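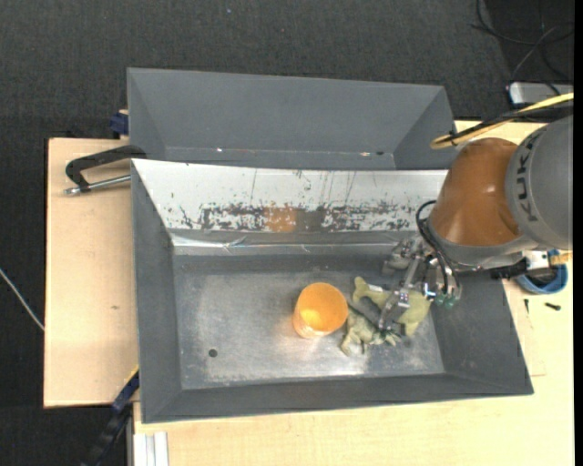 Sorting mixed toys and cups: gray metal bins with a hole in the floor, keep or replace?

Posted by Cirnard in Storage and Sorting

I look after the toy shelf at a community playroom. Everything that comes off the floor at the end of a session goes into gray metal bins with sloping sides. The contents are mixed: plastic cups, soft-ish rubber animals, a few sea creatures, blocks. The bins were inherited with the room and I have no paperwork for them.

Three points I would like settled before February, when the shelf is rebuilt.

First, there is a small round hole in the floor of each bin, near one corner. Is it a drain, a fastening point or something else, and should I plug it?

Second, the floors are scuffed to a dull finish. The scuffs do not catch a fingernail. Does that surface need any treatment if children's toys sit on it overnight?

Third, small items end up under or against large ones. A cup standing upright is easy to find. A small bumpy animal next to a big whale is not, particularly when both are green. Would a divider help, or should I go to shallower bins?

Inside length at the floor is 57 cm. I have 19 bins and would prefer not to buy new ones.

Bendik Lunde

I would keep them. Sloped walls are useful for this job because the opening is wider than the floor, so a hand reaches the bottom corners without scraping a knuckle. Straight-sided bins of the same floor size are harder to empty.

On the hole: I can't tell you what it was made for without knowing the maker. In bins I have handled, a single small hole near a corner was usually a drain, and a pair or a set of four was usually for bolts or rivets. Look at the underside. If there is a worn ring around the hole, something was fastened there. If it is clean, treat it as a drain and leave it open. You will want it when you rinse the bin. Run a finger around the edge from both sides. If you feel a burr, take it off with a half-round file, then 300 grit paper, and wipe out the dust before any toys go back.

On the scuffs: no coating. Paint on a bin floor chips, and then you have chips among the toys. Wash with warm water and dish soap, rinse, tip toward the hole, and dry with a cloth. If you see rust (orange-brown, comes off on a white rag), that bin should come out of use until it has been cleaned back. A dull gray floor by itself is only wear.

On finding small things: do not add a divider to a sloped bin unless it is cut to the taper. A rectangular board leaves a wedge-shaped gap at each side, and small figures go straight into it. Split the contents by size before they reach the bin. Large animals in one, small animals in another, cups in a third. Cups should be nested if they nest, or stood with the mouth up so you can see whether something has been dropped inside.

Rizvi

We put a light-colored mat in the bottom of ours. Green toys on gray were a pain. Works fine. Cut a notch where the hole is or it won't drain.

Pluvero

Agree with keeping the bins, disagree slightly about sorting only by size. We had nearly 200 loose figures and tried large/small first. The kids ignored it. Sorting by kind (sea, land, cups) held up better because they could do it themselves at pickup. Then pull the very small ones into a separate lidded tub that an adult handles.

Also check for sewn-in or stuck-on labels. Several of our animals have a small white tag near the tail. If it is fabric, it stays damp longer than the rest of the toy after washing, so hang those or lay them tag up before they go back in a metal bin.

For the hole, a push-in rubber plug is fine if you are losing beads through it. Otherwise leave it.

Cirnard

Checked the undersides. No ring on any of them, and two have a burr. I will file those, leave the holes open and sort by kind. Rizvi, what thickness is the mat?

Rizvi

3 mm. Thicker ones curl up at the slope.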